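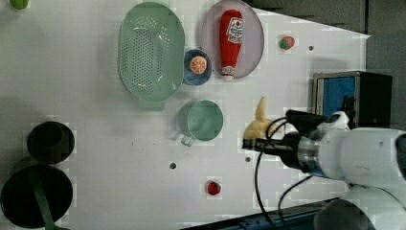
Fruit and Vegetable Boxes at Irnemwood: Progress Report to Prident

Jul 1, 2021

To: Kanini Kirui, Prident
From: Imani Mrema, Irnemwood Family Food Program

Dear Kanini,

I've been looking forward to writing this one. When I sent you the first report we had a waiting list, a borrowed van and a walk-in cooler that tripped the breaker whenever the lights were on in the hallway. We still have the waiting list, but the van is leased, the breaker is fixed, and we have packed 3266 boxes since the grant began in October. Of those, 2293 went out the door on our delivery routes and the rest were picked up by families at the Nyanda building.

The report follows the headings in your template, with one extra section on the cooking classes, which have grown a lot more than I told you they would.

Boxes and deliveries

We started with 50 households and are now at 80. That was our target for the end of the second year, so we got there early and then stopped adding people for a while. Packing for 80 takes the whole morning and a good part of the lunch hour, and I didn't want us to take on more families and then send them tired lettuce.

Each box has a base that stays much the same (onions, carrots, potatoes, apples, bananas, a leafy green) and then two or three things that change. The changing part is where the fun is! In winter it was mostly squash and citrus. Since spring we've had snap peas, radishes, asparagus twice, and for three glorious weeks more strawberries than we knew what to do with. Strawberries are a headache to pack. They have to go on top, they can't sit in the van over lunch, and you find out very quickly which of your drivers takes corners too fast. We moved them to the first stops on each route and asked the grower for the shallower flats, and complaints about squashed fruit stopped almost completely.

Bananas gave us the opposite problem. We were buying them ripe, and by the time a family had unpacked the box they had a day or two to eat them all. We now order them green and hold them in the side room at Nyanda. Several parents have mentioned it to me at pickup without my asking, and one grandmother told me she had been freezing nine bananas a week and had run out of freezer.

The north route is still our weak spot. It has the most stairs and the fewest places to stop a van, and on two occasions we had to bring boxes back because we couldn't reach the family by phone. We've begun sending a text the evening before with a delivery window. It's too soon to say how much it helps, but the last few runs have come back empty, the way we like them.

The cooler and the van

You asked for detail on equipment, so I'll be dull for a moment.

The electrical work on the walk-in cooler took longer than quoted. The electrician found that the cooler shared a circuit with the hallway and the old hand dryer in the restroom, and all of it had to be separated. The cooler now has its own line and an alarm that calls my phone if the temperature climbs. It has called once, at four in the morning, when the door hadn't been latched. I drove over in my slippers and everything was fine.

The van lease with Vevico started in the second quarter of the grant year. It has a refrigerated back, a sliding side door and shelves that hold our crates without straps. Leasing came out slightly above what we had budgeted for rental by the day, but we've made that up on fuel, as we no longer make two trips for what fits in one. We're allowed to swap to a larger model at the end of the first year with no fee, and I'd like to talk with you about that when we meet.

We did lose one item. A set of stacking crates went missing from the loading area over a long weekend. We replaced them from our own reserve and haven't charged them to the grant. The loading area gate now has a better lock.

Cooking classes

In the proposal I described the classes as "occasional." They've become the part of the week people ask me about in the grocery store.

We run two. The evening class is for adults and uses whatever is in that week's box, and it's very relaxed. People bring their own knives if they like them better than ours (most do). We cook one main dish and one thing to put in a jar, everyone eats together, and the leftovers go home in whatever containers turn up. Cabbage has been the surprise hit. I had been close to dropping it from the boxes because so many families told us they didn't know what to do with a whole one, and then we spent an evening on it, braised, pickled and fried with noodles, and the following week I had three people ask if they could have a second head.

The children's class is after school and is for ages five to ten. The younger ones wash, tear, mash and stir, and the older ones cut with the small serrated knives. They take the washing very seriously. Give a six-year-old a colander of grapes and you'll have the cleanest grapes in the state, and a wet floor. We've bought two more rubber mats.

What I love most is the tasting chart. Every child has a sheet on the wall and puts a sticker on it for each new food they try, whether they liked it or not. There's a green sticker for "yes please" and an orange one for "not today." We chose "not today" on purpose, because kids come back to those foods weeks later and proudly put a green sticker over the orange one. Beets have gone from solid orange to a very respectable mix. Mushrooms haven't moved at all.

Parents have started staying for the last fifteen minutes, and we've given up asking them to wait outside. They taste what's on the table, they trade ideas, and quite a few have since signed up for the evening class.

Recipe cards

The cards that go into each box have been rewritten from scratch. The old ones were too long and assumed an oven, and many of our families cook on two burners or in a microwave. The new cards fit on one side, use no more than six ingredients besides oil and salt, and say at the top what pots you need. They come in English, Spanish and Swahili. I did the Swahili ones myself and my mother corrected them, at length.

We had a printing mistake in the spring that told people to cook rice for two hours. Two families called about it, for which I'm grateful, and we put a corrected card in the next box along with an apology and a lemon.

What families are telling us

We do short phone calls with ten households a month, chosen from the list in order so that everyone gets a turn. The calls are friendly and never longer than ten minutes unless the family wants to keep talking, and they often do.

The most common comment is about the timing. Boxes arriving mid-month matter more than boxes arriving at the start, when the cupboards are fuller. We've shifted the bigger boxes accordingly, and that change cost us nothing.

The second is about eggs. People want eggs! They aren't in our budget and they need their own handling in the van, but I have asked two farms for prices and will send you what I get back.

There are complaints too, and I'd like you to see them. Some families find the pickup line at Nyanda too public. It runs along the front window and people walking by can see in. We've turned the tables so that the line goes down the side corridor, and I'm getting a price for a window film. A few families have asked for smaller boxes, mostly older couples and people living alone, and we'll try a half box on the east route starting next month.

Budget

The full spreadsheet is attached separately. In short, we're under on staff hours, over on packaging, and very close to plan on food. The packaging overspend is cardboard. Prices went up twice, and our return rate for boxes is poor because they get used for moving house, storing toys and, in one case, housing a rabbit. We're testing fold-flat plastic crates with the pickup families, who bring them back each week anyway.

I'd like your permission to move the unspent staff money into packaging for the rest of the year. The form is in the same folder as the spreadsheet and needs your signature on the second page.

The next six months

We plan to reopen the waiting list in small groups, starting with the families who have been on it longest. Before that I want a second person trained on ordering, as at the moment it all sits with me and I haven't taken a proper week off since we began.

We'll also start the half boxes, finish the corridor changes and run the first Saturday-style family session on a school holiday, with adults and children cooking at the same tables. The kids have already voted on the menu. It's dumplings and fruit salad, and they've asked that it contain no mushrooms in either.

Please do come and see us. Packing mornings are the best time, the coffee is on from seven, and we'll happily put you to work on the potatoes.

With thanks and warm regards,

Imani Mrema
Irnemwood Family Food Program

Attachments: budget spreadsheet, request to move funds, recipe card samples in three languages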